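About Us

Print | E-mail

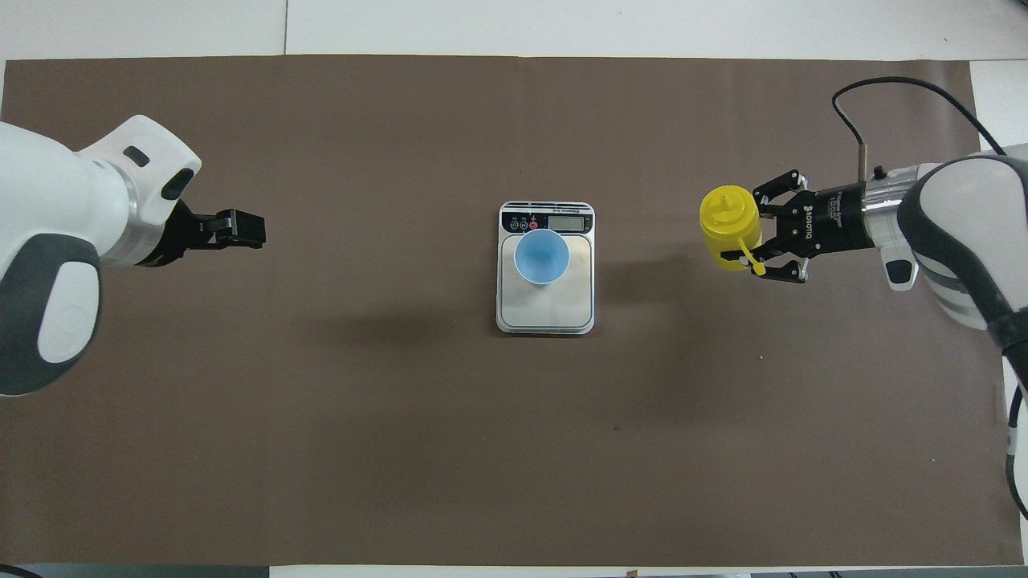
Fadime Karabulut told me at the very start that a site about video games with no review scores would never last a year. Well, it's been five years, Fadime, and we're still going!

I'm Birdie, and I run Furnlow from the spare bedroom with a lot of help from Siyabonga Dlamini, who I met in a forum argument over whether fast travel ruins open worlds (he thinks it does, I think he has too much free time). We write about the games we're playing, mostly on console, mostly single player, and mostly a few months after everyone else has moved on. If you want launch day coverage, there are bigger sites with bigger budgets. I'm usually still on the second boss.

There are 218 long reviews on the site right now and 2,913 of you on the newsletter, which goes out when it's ready. The most read thing we've ever put up is my walkthrough for Treloar – the old fishing village game with the broken ferry quest. I spent 558 hours in that village and I'd go back tomorrow. Second is Siyabonga's very grumpy piece on Boria and its crafting menus. He stands by all of it.

A few things people ask. We buy our own games. If a publisher sends us a code, we say so in the first line. We don't run trailers on autoplay, and we mark spoilers for story games no matter how old they are. You can pitch us an article too, and yes, we pay, though it's more of a nice dinner than a rent check.

Next up is a series on the Fimholm games, all of them, in order, starting in June. I've never finished the third one – wish me luck with the swamp level.

Print this page | E-mail to a friend

Comments

Sachiko Mizuno: Your ferry quest fix saved my whole file. Do you take pitches on handheld games or only console?

Birdie Haddad: Handheld is great, send it over!

Gwendolyn Mercado: Siyabonga is right about fast travel. Also the swamp level is fine if you keep the lantern from chapter two.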